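Grorklow wrist view gallery: perception and planning in the kitchen simulator
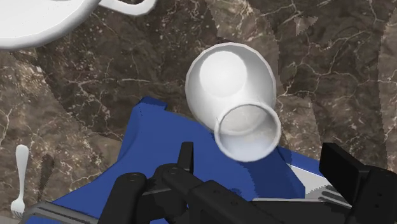
Grorklow is the grasp planning stack we maintain for cluttered tabletop work, and most of its development happens in simulation before any build reaches an arm. The planner takes a depth image, a segmentation mask and the current joint state, and returns a ranked list of grasp poses with an approach path for each. A render like this one exercises all three inputs. The white cup lies on its side with the rim turned toward the gripper and overlapping a blue cloth, so the segmenter has to separate a glossy curved surface from the fabric, and the planner has to decide whether the rim or the body gives the better contact. The veined brown marble under it is a deliberate choice of texture. On a plain gray counter the old segmenter looked much better than it was.

The notes that follow cover the parts of the stack that changed in release 4. They are grouped by module and assume the reader has the simulator built from source. Last revised 24/02/2018.

Segmentation (Estine)

Estine is the mask network. It runs on the wrist view only and outputs one mask per object plus a background class. Cloth is treated as a support surface, with its own label, so that a grasp pose is never proposed on a fold. In release 3 the cloth label did not exist, and the planner would sometimes rank a crease above the object resting on it.

Highlights on white ceramic remain the largest source of mask error. A bright patch on a curved wall is split off as a second object, and the merge step then has to join the two pieces by depth continuity. Merge is on by default. Turn it off with merge_fragments=false if you want to see the raw masks, but do not report grasp results from that mode.

Partly visible objects get a flag, border_contact, and are kept in the collision model while being removed from the list of grasp targets. The plate in the render is handled this way: obstacles, with no candidate poses.

Self-filtering

The gripper fills a good part of the lower view at close range. Its pixels are removed by projecting the link meshes into the camera at the current joint state and dilating the result by 2 pixels. Earlier builds used a fixed mask, which failed as soon as the fingers moved. If you change the finger geometry, regenerate the mesh cache before running anything else. A stale cache produces phantom obstacles close to the fingers, and the planner will then reject every approach without a useful message. Serpil Gündoğdu has a patch in review that turns this case into a proper error.

Grasp ranking (Soylu)

Soylu samples candidates on the visible surface and scores each one on contact angle, finger clearance and distance to the nearest support surface. The default sample count is 53 per object. Raising it helps on thin handles and does very little elsewhere.

Tilted cups are scored in two groups, rim and body. Rim candidates place one finger inside the mouth and need a clear line into the opening. Body candidates close across the outside and need clearance on both sides down to the counter. The groups are ranked separately and merged at the end, so a poor rim result no longer pushes good body poses off the list. This was the most common complaint against release 3.

Clearance to cloth uses its own threshold, cloth_margin. Set it too low and the fingers may drag fabric along with the object; set it too high and nothing that rests on a towel can be picked up. The shipped value is a compromise, tuned by Selim Çınar on flat and loosely folded cloth. It has not been checked on thick towels.

Approach planning

Paths are planned in joint space and checked against a voxel model built from the last wrist view. Unseen space is treated as occupied within the reach of the fingers and as free beyond it. That rule is crude — it blocks some valid side approaches near large plates — but it removed the worst collisions from the test log.

The planner stops after 18 failed approaches and asks for a new view. The limit can be changed in the planner file under max_attempts. Request a new view by hand with the command replan --move-camera, which shifts the wrist and leaves the ranked list in place for comparison.

Replay tool (Cerkosico)

Cerkosico records the inputs and outputs of every stage and plays them back without the simulator running. Use it for any bug report. A replay file contains the wrist view, the depth image, the masks, the full candidate list and the joint log, and it opens on a laptop with no graphics card. Files from release 3 load with a warning, and the cloth label shows as empty in them.

Known issues

Depth on the inside wall of a cup is noisy at shallow view angles.

Merge can join two white objects that touch. A fix is planned for June.

The voxel model is not cleared when a run is stopped by hand. Restart the planner node before the next run.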